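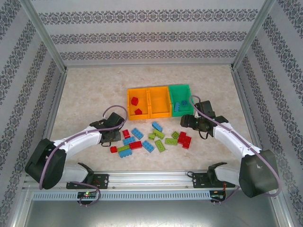

Research Assistant, Inland Ports and Trade Corridors (part-time, fixed term)

Dornora is a small policy institute that studies how goods move between ports and inland countries. We are looking for one research assistant to join our team on river freight and customs cooperation, starting in September.

The work is connected with our Malleo study, which compares the rules at border terminals along a corridor of 1,518 kilometers. We already have 3,260 customs records from shipping agents, and they must be read, sorted and checked before the analysis can begin.

Your tasks
Checking records and correcting place names and cargo codes
Writing short notes on new trade agreements and transit fees
Preparing phone interviews with terminal operators and making the transcripts
Helping to edit our monthly bulletin, Gotodeck

We ask for
A degree in economics, international relations, geography or a similar field
Good written English and a reading level of Portuguese, French or Russian
Patience with spreadsheets

Experience in a freight or customs office is welcome but not required. Applicants who are in their last year of a master's program can also apply.

The contract is for 112 working days, with the possibility to extend it one time. You can work from home, except on Monday, when the team meets at 10 a.m. in our office in the Esteves building.

Please send a CV and a letter of maximum 2 pages to Celeste Magalhães, head of the corridor team. In the letter, tell us about one trade route that you know well and what you would like to study about it. Interviews will be held by video and take 45 minutes.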